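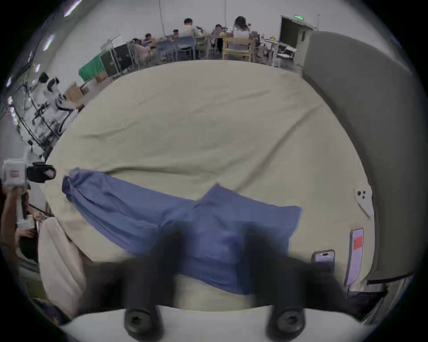
Blue garment on a beige sheet, with a black smartphone beside it.

Home Overview Files Licence Contact

# Wodholm Film Synopses

September 30, 2019
By the Pamness Film Archive catalogue team

## Overview

Wodholm is a collection of 2000 short plot summaries for feature films and short dramas held in the Pamness catalogue. The summaries were written in English by cataloguing staff between the opening of the viewing room and the present release. Each one covers the main story of a film in plain language and is meant for readers choosing something to watch, as well as for those who study how film stories are told.

The collection contains text only. Film stills, posters and subtitles are held separately and are not covered by this licence.

## Contents

| File | Contents |
|---|---|
| `synopses.csv` | All summaries, one per row |
| `series.csv` | 239 summaries that belong to a film series |
| `revised.csv` | 128 summaries rewritten for this release |
| `notes.txt` | Spelling and style rules |

Each row in the main file has the following fields:

- `id` – catalogue number
- `title` – title in the original language
- `title_en` – English title, where one was used on release
- `year` – year of first public showing
- `colour` – colour, black and white, or mixed
- `summary` – the plot summary

Files are encoded in UTF-8. Please check this setting before opening them in a spreadsheet program, as names such as Avotiņš will otherwise be damaged.

## How the summaries were written

Staff watched each film in full and wrote a first draft without referring to published reviews. A second member of staff then read the draft against the film. Summaries are in the present tense and use Canadian spelling. They describe the opening and the central conflict, and they may reveal the ending. Rows that do so are not marked in this release.

Where a character has no name in the film, the summary uses a job or family role. Names are spelled as they appear in the closing credits, including those in the four films of the Avotiņš series, where the spelling changes from one title to the next.

## Known problems

- Silent films are fewer than their share of the catalogue would suggest.
- Some early summaries are a single sentence long.
- The `year` field is blank for films that were finished but never shown.
- Films with several versions are summarized from the longest copy held.

## Use and credit

The text may be copied and changed for study, teaching and other non-commercial purposes, provided that the Pamness Film Archive is credited. Commercial users should write to the catalogue office before publication.

The files can be searched with Flutico, the archive's own catalogue tool, or with any program that reads comma-separated text. Corrections received before the end of November will be included in the next release. Please quote the catalogue number in all correspondence.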